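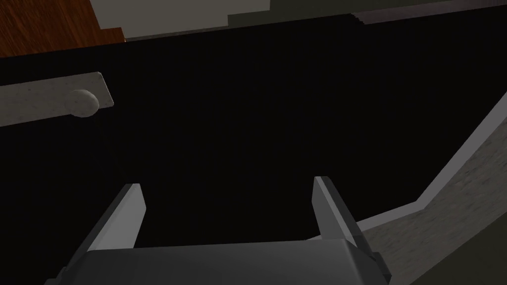 Do you let people take back a move?

142 comments | 21 shares

meeple_mom
August 2020

OK I need to settle something before it eats my whole summer. We've been playing Pliltimico at our kitchen table pretty much every night (what else is there to do), and my husband has turned into a take-back guy. He puts a boat down in the harbor, takes his hand away, I reach for my cards, and then it's "oh wait wait wait, no, I meant the other harbor." And the boat goes back in his hand!

I was raised in a you-touched-it-you-played-it house. My grandmother would have let you sit there and cry before she let you move a checker back. So last night I said no, and he went very quiet and cleaned the oven. The oven!

Am I the jerk? What do you all do at your tables? Not asking about tournaments, I know those have rules. Just regular people with snacks.

14thpawn
Not the jerk. A move is a move. If you can pull it back whenever you notice it's bad, then all you're doing is thinking out loud with your hands. And Pliltimico is a terrible game for it, too, because the second he's seen your face when he plays the harbor, he knows something he didn't know before. I bet half of those "oh waits" come right after you smile.

meeple_mom
Oh my gosh. I do smile.

gravy_boat
Counterpoint, you live with the man! I've played with my wife for years and we give take-backs all day long up until the next person draws a card. Once there's new information on the table it's locked. Before that, who cares, move your boat. I'd much rather win against her good move than her dumb one. If I win because she mixed up two harbors that look the same (and they DO look the same, the blue one and the other blue one), I don't feel like I won anything.

14thpawn
Paying attention to which harbor is which is part of the game though.

gravy_boat
It's part of the game the way reading the menu is part of dinner. Vidmar printed two nearly identical blues on a board you're supposed to look at under a lamp for three hours. I'm not going to punish my wife for their ink.
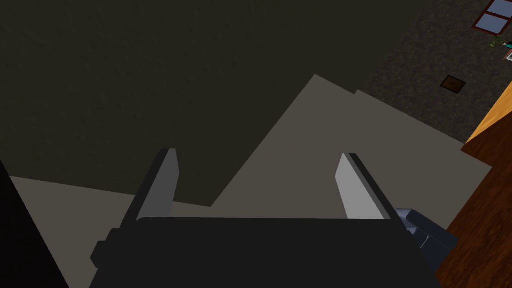 Idport Tabletop Club: Rules & Table Talk

tallboy_dan_not_dan
I've been on both sides of this. Used to be super strict. Then I taught my dad to play and he took back maybe every third move for the first couple of weeks, and I let him, and by spring he was beating me and not taking back anything. If I'd been strict in April he would have gone back to his jigsaws and I'd have no opponent at all right now. So my vote is it depends how new they are. How long has your husband been playing?

meeple_mom
Longer than me. He's the one who bought it! From the used shelf at that shop on Sato, with the box taped shut on one side and one boat missing. We use a lima bean.

tallboy_dan_not_dan
Ah. Then no. Let the oven be clean.

quietdice
Can I ask what the rulebook says? I only have the newer edition, and all it has is a line in the back about "agreeing on table manners," which tells you nothing.

14thpawn
First edition says a boat is placed when your hand leaves it. Page 9, left column. The newer one dropped it and I'm still mad. They found room for two pages of backstory about the lighthouse keeper but they couldn't keep one sentence that stops arguments.

quietdice
I like the lighthouse keeper :(

gravy_boat
Everybody likes the lighthouse keeper. Also, I've read that page 9 line, and it's under the heading for scoring. I've always read it as telling you when a boat counts for points at the end of a round. It never says you can't pick it back up.

14thpawn
We've had this exact fight in another thread and I'm not typing it all out again.

slowroller77
Different angle. What fixed it for us was a sand timer. Ours came out of some old word game. You get the whole timer to think and move things around as much as you want, and when it's out, wherever your stuff is, that's where it is. My brother-in-law used to take ten minutes AND want take-backs. Now he gets his fiddling done inside the timer and we get to bed at a normal hour. We have played a LOT of rounds this way and I wouldn't go back.

meeple_mom
Hmm, I kind of love that, but I'm the slow one. He'd be thrilled. I can just see him flipping it over with a big grin on his face.

slowroller77
Use two timers' worth then! It's your kitchen.

quietdice
We do tokens. Everyone starts the night with one poker chip and you can spend it on one take-back, no questions. After that you're stuck with what you did. It's funny how seldom they get used. People hang onto the chip all night waiting for a worse mistake. I've gone home with mine plenty of times after making a truly awful play in the second round and deciding it wasn't awful enough.

gravy_boat
OK, the chip is good. I could live with the chip.

14thpawn
I could live with the chip if it costs points. Say 50 for using it.

quietdice
50 is most of a game!!

14thpawn
Then don't move until you're sure.

tallboy_dan_not_dan
My cousin's group plays that giant campaign version where the totals run up to 4,000, and they charge for take-backs. He says it mostly made people argue about what counts as one. Does turning a boat count? Does picking up the wrong color? They ended up with a whole sheet of house rules taped inside the lid and he says it's less fun than it used to be. So I'd go with free chip, one each, done.

meeple_mom
Update, for anyone who cares. I pitched the chip idea over breakfast. He said one chip is "stingy," I said one chip is generous considering my grandmother, and we landed on two for weeknights and one when his sister plays, because she's ruthless and she'll use hers just to be annoying. We're trying it tonight. I've also been told I have to stop smiling, and I said I'd try but I'm not putting that in writing.

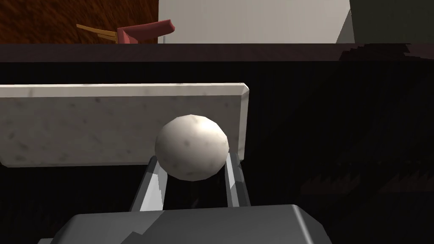 backrowbishop wants to know what happens if both people ask for a take-back on the same turn. We had that come up over the weekend, where I pulled my boat and then she wanted to undo the move she'd made because of where my boat had been, and it took us so long to work out that the popcorn was gone. We just rolled a die for it. I lost and I still think I was right.

slowroller77
Should unwind in order, last one first. She undoes, then you undo, then you go again.

backrowbishop
But then she's seen my second idea before she has to commit to anything.

14thpawn
Which is why you don't allow them.

gravy_boat
Here he goes.

meeple_mom
Two chips down already and we're only in round three. His, both of them. I haven't touched mine and I've got the worst harbor on the board. Back later, it's my turn and he's humming.

6 more replies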